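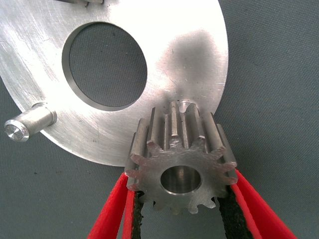 A scratched aluminum disc on gray fabric, with a gear in front of it.

4 min read

Elvira Apaza has heard the phrase "repair is back" so often that she now asks people to prove it. She kept the books for a parts wholesaler in Plallton before she started writing about household repair, and she still thinks like a bookkeeper.

"Show me the invoices," she said when we met in September. "If everybody is fixing their mixer, somebody must be selling them the parts. I called around. The shops are selling what they always sold."

I told her about Clunivell, the subscription that promises to keep your appliances running for 99 dollars a year. She had read the contract, which I had not.

"Page two, they can offer you a credit in place of a repair. So you pay to have a thing fixed and you get a coupon for a new one. I don't call that repair. It's a store card."

Clunivell's brochure claims 3,060 repairs in its first year. Apaza wants to know what counts as one. "Did they replace a motor or did they tell a lady on the phone to clean her filter? Both are useful. Only one of them is hard."
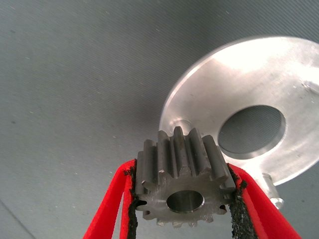 The trouble with spare parts

Her main complaint is with the makers. She brought up a Stilach bread machine that her neighbor, Yesenia Condori, tried to save last winter. The part Condori wanted came only as a full drive assembly, and the assembly cost more than the machine had.

"She waited seven weeks to learn that," Apaza said. "And the company has a page on its website about caring for the planet."

Does she think a law would help? She made a face. "A law that says parts must be available, fine. Available at what price? I could make a screw available to you for 300 dollars."

I put some of this to Abílio Esteves, who runs a repair counter behind the Urbańczyk hardware store. He thought she was too hard on people.

"They come in, they try," he said. "Ten years ago they didn't come in."

Apaza shrugged when I passed that along. "Abílio is a nice man. Ask him how many pick the thing up again once they hear the price."

I did ask him. He said he would rather not guess, and went back to a toaster.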